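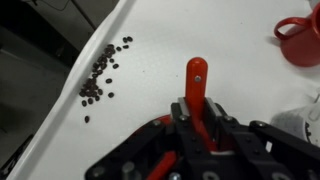
Figure 4. Wrist-camera view in the bean-gathering task. The gripper holds a red-orange handle, with coffee beans along the raised rim and a red mug farther back.

4.2 Gathering Small Objects Near a Rim

We have grown rather fond of this task, partly because roasted beans are so cheap and partly because they are so wonderfully good at exposing a lazy policy. Beans that lie in a band close to the rim, as in Figure 4, ask for a long pass parallel to the edge, while the few that sit apart call for short, separate motions. We trained on 2264 demonstrations, most of them recorded by Siham Zein and Rebecca Amato, and held out 57 for validation. The Kinell policy learned the long pass early — much earlier than we had dared to hope — but it kept leaving single beans behind until we added the wrist view to its input.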